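# Anyone using the Brunet starter kit for picking up small metal parts?

Our makerspace in Edstead has a bit of money left and we're looking at the Brunet kit from Hurkex. It's the one with the small arm, two-finger gripper and two cameras, one fixed and one at the wrist, for $1290. We'd want it for small-parts work: picking up short metal cylinders, standing them in a tray, maybe putting them on a rod later on. Does the gripper hold round metal without it squirting out? And is the fixed camera any use at close range? I've only ever used a bigger arm with suction cups, so fingers are new to me.

*posted by* **elport_tinkerer**

---

Get the kit, it's good. Ours took an afternoon to set up. Buy spare fingers.

**gearsandgravy**

---

Oh, I love this kit, so forgive the length! We've had ours since August and it's on the bench most evenings. I'll take the camera first, as that's where you'll need some patience. The fixed one is sharp on the work, but anything that comes right up near the lens goes to a big soft blur and takes most of the view with it. This is one of ours:
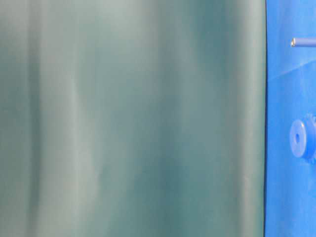
**blue_bench_bots**

The strip on the right is still nice and clear (you can make out the hole in the middle of the round blue piece), so focus isn't the trouble, it's placement. Move the camera stand back a hand's width and raise it before you record anything. The stand that comes with the kit has 4 height settings and I'd go straight to the top one. I wish the manual said so — it spends two pages on cable ties instead.

Now the fingers, which are the best part. They're black and blocky, wide at the base and narrow at the tips, and for little cylinders you want to grip just below the end face and come in slowly. Start with the force slider at 50 and work up from there. Ours look pretty beat up by now, with nicks and dusty patches, and I still haven't opened the spare set. The wrist camera sits so close that you can check the hole in the end of a part while you're holding it, which I use constantly! 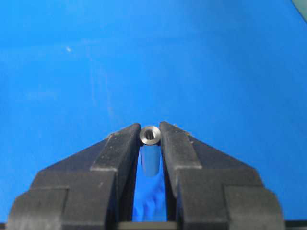 If your parts come out tilted, loosen the jaws a hair and let the part settle against the bench, then close again. I'd also wipe the tips down before a long session. A plain bench color helps too, and blue has been great with shiny metal for us. Putting parts on a rod is harder, and I'd leave it until plain pick and place feels boring. Have fun with it!

---

Does the price include the power supply? When I looked at Hurkex it was listed separately, so check before you order. Otherwise I agree with the long post above, except that I start the slider lower for anything polished.

**two_left_wrenches**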